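Buy the foam before you buy the arm

Every July our planning round at Pekard starts with the same line on the spreadsheet: robot arm, one, with a price next to it. I love that line! I have wanted more arms in the building for years, and the case for them gets better each time I look. But the arm is the easy bit to cost, and I think most small firms spend far too long on it.

What I'd put first is the cheap stuff. Fingers, spare fingers, a wrist camera, a decent table, and a big box of things to pick up. When we set up the Gritley cell we had 2 grippers and a budget for parts of 51 pounds, and I'd happily have doubled that before adding anything to the arm. Soft blocks in different sizes and colours are a joy to work with. You can drop them, squash them, lose them under a bench and carry on, and people who were nervous of the machine on Monday are setting up their own tests within days.
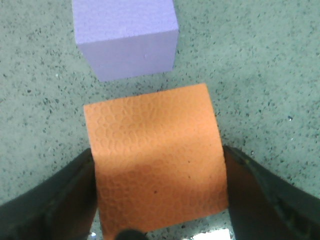
Orange block in the gripper, lavender cube next to it on the bench.

The other line I'd fight for is time. We gave the Belhaj trial 11 weeks with no target except learning, and it was the best money in the whole plan - even the finance people came down to have a go. Put the hours in the budget as hours, with a cost against them, and then go and choose your arm.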